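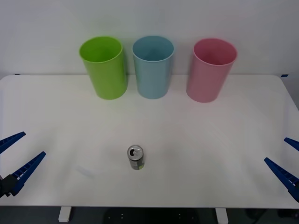

Rostetti、Gerkariで基地局設備の共用を開始 卸料金は規制当局の認可制に

2022年8月29日

通信インフラ事業者のRostettiは、Gerkariの地方部に保有する鉄塔と伝送路について、他の移動体通信事業者への開放を開始したと発表した。対象は鉄塔1,438基で、うち743基は光ファイバーによるバックホール回線に接続済みである。残りはマイクロ波による中継を継続し、光化の時期は区間ごとに決定する。

共用の形態は、鉄塔と電源のみを貸し出すパッシブ共用と、無線装置を含むアクティブ共用の2種類。後者ではMORAN方式を採用し、アンテナと無線装置を共用しながら、周波数とコアネットワークは各事業者が個別に運用する。周波数自体を共用するMOCN方式は、現行の免許条件で認められていないため対象外となった。

最初の利用者は、6月に免許を取得した新規参入事業者のFlendotbridgeである。同社はパッシブ共用を中心に契約し、自社の無線装置を順次設置する。音声サービスはVoLTEのみで提供し、2Gおよび3Gの設備は持たない。自社網の圏外では既存事業者の網へのローミングを利用するが、国内ローミングの接続条件は別途協議中としている。

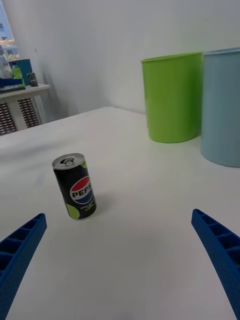 卸料金は規制当局による認可制で、鉄塔の高さ、搭載重量、消費電力の3要素を基に算定する。電力費は実費精算とし、商用電源のない局舎ではディーゼル発電機の燃料費を利用事業者間で按分する。Rostettiは料金表と空き容量の情報を全事業者に同一条件で開示する義務を負い、設置申請には30日以内に回答しなければならない。拒否する場合は、構造計算書など技術的根拠の提出が必要となる。

既存事業者のFlanaganは、認可料金に過去の設備投資が十分に反映されていないとして、算定方式の見直しを求める意見書を提出した。同社は都市部に独自の鉄塔網を保有しているが、今回の開放義務は地方部の設備に限定されており、同社の都市部設備には適用されない。規制当局は意見書を受理したものの、認可済みの料金は変更せず、次回の改定手続きで扱う方針を示している。

バックホール回線の卸提供は鉄塔の共用とは別契約となる。帯域保証型とベストエフォート型が用意され、帯域保証型では遅延と可用性に関するサービス品質保証が付く。料金の公表は認可後となる見通し。 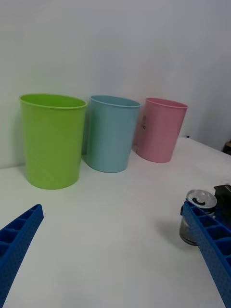 白い台の上に並ぶ緑、青、ピンクのカップ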